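Home Regions Industry Work and Labor Technology Random Article Help

Hand-guided teaching at Zatton

Hand-guided teaching is the method used at the Zatton assembly works in Flirkuvstead to prepare small handling jobs for automation. Workers carry out a job with a gripper in each hand, and recordings of the motion are later used to set up robot arms for the same job. The method replaced written motion programs, which had been supplied by an outside contractor, Ó Flaithearta.

Background

Zatton packs and checks small electrical goods for shops in the Dunddale area. Before automation the works employed 44 people on the bench line, most of them on a single task for a whole shift. The first robot arms handled boxed goods only. Cords, plugs and other soft or loose parts stayed with the bench workers — a cord seldom lies the same way twice, and the written programs could not deal with that.

Teaching by hand began in April with 2 benches. It was extended to 7 after the first cord-handling jobs were moved to the arms.

Work at the bench

A teaching session covers one job, repeated many times with the parts set out in different positions. The worker holds the grippers directly and has to do everything with two fingers on each side, without touching the parts. Most people find this slow at first. Common jobs include moving a plug to an outlet, turning a power strip and straightening a cord.

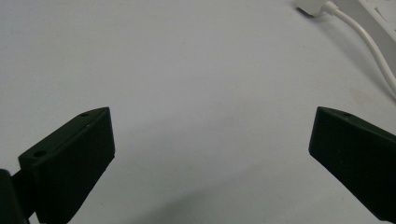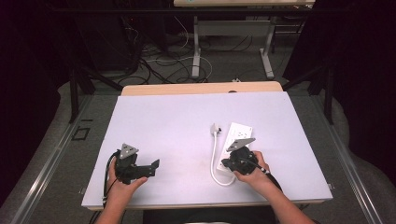
What does a bench worker need to know before starting to teach? No programming is required. The worker should know the job well by hand and takes a short course on holding the grippers, pacing the motion and marking a failed attempt so it can be left out later.

Effects on staff

Of the original bench workers, 19 now spend part of the week teaching. The rest work in checking, repair and loading, or still pack by hand. Teaching is paid at a higher rate than packing, but sessions are shorter and breaks are more frequent. Complaints about sore backs fell after the change, while complaints about tired wrists and thumbs went up. Lighter grippers were requested at two staff meetings.

Opinion at the works is divided. Longtime packers have said that their knowledge of awkward parts is noticed more than it was before. Others object that a job taught well is a job given away, and that the higher rate ends when the teaching does. A staff agreement now bars layoffs tied to a taught job during the first year after it moves to an arm — it does not cover temporary workers.

See also

Bench work
Industrial robots
Job rotation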